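Lesbridge Kitchen Cell, Arm Check
November 30, 2021
Arm hours at check: 3410

I run through this list before the arm goes back to work on the stove tasks. Comments are mine, so forgive the rambling (I write them with one hand on the stop button).

1. Stop button and cable: OK
Pressed it twice from rest and once on a slow move. Power dropped every time. The cable tie by the base was getting loose, so I swapped it.

2. Base bolts: OK
No movement when I lean on it, and I leaned pretty hard!

3. Joint flange bolts: WATCH
One of them took a little nudge with the wrench in October and another one did today. I put a dab of paint on both so we can see if they creep.

4. Marker on the wrist block: OK
Wiped it with a dry cloth, corners still stuck down flat. Please don't use the spray cleaner on it, the last marker went cloudy and I lost a whole morning to that.

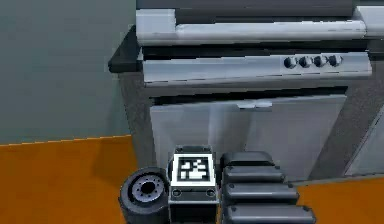

5. Finger links: FIX
Open and close is smooth until the last bit, then there's a tiny click. I cleaned the seams and it got quieter, but it's still there. New pins are on order from Mazza.

6. Simulated run first: OK
Loaded the Pudeo kitchen model and ran the oven door reach 11 times. No contact with the door on the way in. The knob reach is fine too, though I'd still like the approach slower.

7. Speed limit: OK
Still set to 8 percent for the first real run. Leave it there, please, even if you're bored.

8. Grease: NOT DUE
Nellell says every 2000 hours. I did it early last time, so we're good for a while.

Cell is open for slow runs only until the pins come in. I'll redo item 5 then and sign it off.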